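Dec 4, 2021
Plulcombe workshop, Sat. Alone until lunch, then Yolandi

Glue tests on the drawer fronts, second batch. Hide glue from the new jar vs the old Sithole stuff. Same offcuts, same clamps, left overnight.

Old glue: let go at the shoulder on 2 of them. Clean break, hardly any wood fiber on it. Did not like that. Jar has been open since August so maybe my own fault – should of dated the lid.

New glue: all held. Hit one with the mallet until the wood split next to the joint. Good enough for me. Heated to 54 C this time, was running it too hot before and it went stringy.

Bongani wants the Hesadora chest back before the holidays. Told him the carcass is fine, it's the runners that are shot. Left one worn down to nothing at the front, someone has waxed it with candle stubs for years. Will let in new strips of beech, not replace the whole thing. He is ok with that, wants the price in writing.

Cleared the bench end to end before marking out. Pens go back in the cup please, I lost half an hour on Thursday looking for the red one.
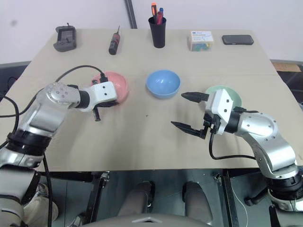
Back edge of table: screwdriver, pen cup, small clear box.

Jikatel invoice came, 231 for hinges and the escutcheon blanks. Blanks are too thin, they bend if you look at them. Yolandi says file two together and solder. Could work, try on scrap first.

Stain: sample 3 closest to the original in daylight, too red under the lamp. Need another go with less of the mahogany in it, and let it dry propery before judging.

Monday – cut runners, ring Bongani w/ price, throw out old glue.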